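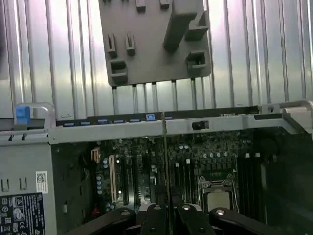 Lestbridge Community Radio, Opinion and Letters Desk

Bring back the late bus. Simple as that.

Council cut the 955 out to Jostdale in February. Last one now leaves Lestbridge at ten past six. Ten past six! Shops are still open then. The hospital kitchen hasn't even finished tea service. Anyone on a late shift drives, begs a lift or pays for a taxi, and a taxi to Jostdale is $75 if you can get one to come out at all.

The reason we were given was low numbers. Well, yes. They moved the stop behind the car park, took down the timetable and let the shelter light go for months. Then counted heads. I'd have stayed home too.

Jostdale has 4,000 people in it. Plenty don't drive. Kids doing TAFE, older folk who handed in their licence and were told not to worry, there's a bus. Souad Samir wrote to us about knocking back evening work at the bakery, good work, regular, becuase she couldn't get home after. That's a wage gone out of a town that could use it.

Tadhg Corrigan on council reckons a book-ahead van would be cheaper. Maybe. I rang the trial one in Cullinane and you need to book by noon the day before. Fine for the dentist. No good when your boss asks you to stay back.

And don't tell me about roads money. We found plenty for the Elivier roundabout, 2 lanes each way, lovely garden in the middle. Nobody had to prove that one with a head count.

One evening run, six nights, put the timetable back up and leave it alone for a year. Then count. Submissions go to the council office, a paragraph will do, just get it in. Mine's allready there.

Aidan Costello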